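Search this site
Search

The Quote

The quote from Wasivel came in November, four pages of it, and Maite Bravo read the last page first. Two pairs of hand-held grippers, a year of support, a box of spare finger pads. Then a line that said "integration," with 1,959 beside it and no explanation.

"What's integration?" she asked.

"It's when they integrate it," said Soledad Cordero, who had already told the people upstairs that Moridstead would have an arm clearing the canteen tables by spring.

Maite had bought things for Moridstead before. She had bought the Tivo floor scrubber, which cleaned very well in a straight line and was now parked behind the boiler with a coat on it. She kept her pen in her hand.

"So we pay for the grippers," she said, "and then one of our own people stands there and picks up plates with them."

"To teach it."

"And how many plates before it's taught?"

Soledad looked at the quote as if the number might be in there. It wasn't. Maite had checked.

They went down to the practice table at three. Zabala was at it already, sleeves pushed up, working the grippers without a word. Maite stood to one side and tried to think of it as money.

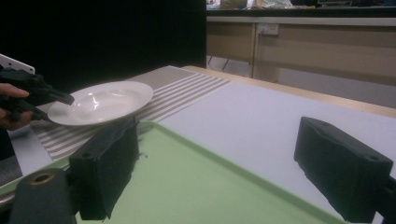
The plate and the green tray, practice table.

"Is it hard?" she asked him.

"The rim's slippery," Zabala said. "You get used to it."

"Would you say you're faster with those or without?"

He gave her a kind look, the sort you give a child who has asked where the moon goes. "Without," he said.

Soledad said that wasn't a fair question - the point was the arm, later on, and the arm wouldn't need lunch. Maite said the arm would need integration. She wrote the word on her pad and drew a box around it.

"Pads wear out?" she asked.

"They will," said Zabala.

"How often?"

"Depends who's holding them."

Back at her desk she crossed out one pair of grippers and the whole of the fourth page, and wrote to Wasivel asking for a two-month rental. Then she went to find out whose coat was on the scrubber.

3 comments
2 shares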